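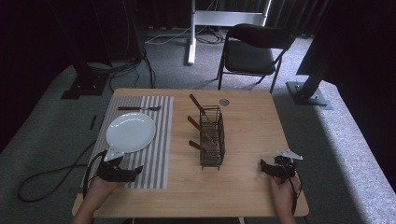
One reader of the first release asked whether a demonstration counts as robot data if no robot was in the room when it was recorded. The objection is fair, and the answer affects how these files should be used. Every episode in this set was made by a person working two hand-held grippers at a table. The motion of the grippers is the action signal. No joint angles were recorded, and none should be inferred.

Virberg Table Setting, release 2

Summary

Virberg is a set of two-handed demonstrations of laying and clearing a single place at a table. It holds 3087 episodes, each with head-mounted video, a pose track for each gripper and a jaw opening value for each gripper. It is meant for training and testing policies that will later run on a two-armed robot with parallel jaws.

The set is maintained by the Prundia group. Please report faults through the tracker in the repository and include the episode number.

Tasks

Items are a plate, a fork, knives and a placemat, with a wire basket used as the cutlery holder. The task label in each episode is one of the following:

take_knife: remove one knife from the basket and lay it beside the plate
return_knife: pick up a knife from the table and put it back in the basket
move_fork: shift the fork from one side of the placemat to another
centre_plate: bring the plate to the middle of the placemat
full_setting: any order of the above until the place is laid

The start layout varies between episodes. The fork may begin above the plate, beside it or in the basket. Knives in the basket can lean in any direction, and the demonstrator chooses which to take first. The choice is not labelled.

Changes from release 1

The fork episodes were recorded again. In release 1 the demonstrators slid the fork to the table edge to get a jaw under it, and policies trained on this did the same whether or not an edge was close. The instruction is now to grasp at the handle and lift straight up.

Jaw opening is now stored in millimetres. Release 1 used a fraction of full travel, and the full travel was not the same on both grippers. Code written for the old field will run without error on the new one and give wrong values, so check this first.

The 600 episodes held out for testing are listed in splits/test.txt. None of them uses a start layout found in the training split.

Recording

Demonstrators stand at the near side of the table and hold one gripper in each hand. Each gripper carries a white marker plate on top, and the tracking software solves for the pose of the plate. A fixed transform takes this to the point between the jaw tips. The transform is stored per session in calib.json, because the plates are removed for cleaning and do not always seat the same way.

Demonstrators were asked to:

keep both grippers in view where possible
touch items with the jaws only
hold still for 2 seconds before the first movement and after the last
carry on after a drop if the item stayed on the table

Dropped items are flagged, and these episodes remain in the training split. Recovery from a bad grasp is hard to collect on purpose — the real ones are more useful than staged ones.

Files

Each episode is a folder:

head.mp4: video from the head camera
left.csv, right.csv: time, position, orientation, jaw opening
meta.json: task label, session, demonstrator number, flags
calib.json: copy of the session calibration

Positions are in metres in the table frame. The origin is the near left corner of the table top, x runs along the near edge and z points up. Orientation is a quaternion in w, x, y, z order. All times are seconds from the first video frame.

Known faults

Wrist motion in these data often exceeds what a robot arm can follow at the same speed. Replaying the tracks directly is not advised. The script tools/retime.py slows a track until it fits a velocity limit supplied by the user, and drops any episode that cannot be made to fit.

When one marker plate passes behind the other, the pose is interpolated. Interpolated rows have the flag column set to 1. Gaps longer than 8 rows were left empty.

The gripper cables pull on the hand in long reaches. The effect shows in the left track as a small lag near the far edge of the table. We have not corrected for it.

The head camera moves with the demonstrator. Anyone needing a fixed view should use the Deratmont set, which covers similar tasks with a camera on a stand but has no jaw opening values.

Use

Do not use the demonstrator number to identify or rate people. The numbers were shuffled between releases and will not match older copies.

The loader in tools/ reads both this release and release 1, and converts the old jaw values if given the old calibration files. Dlamini format export is supported for the pose tracks only. Video must be copied separately, and the export script will stop with a warning if the destination folder already holds files with the same episode numbers.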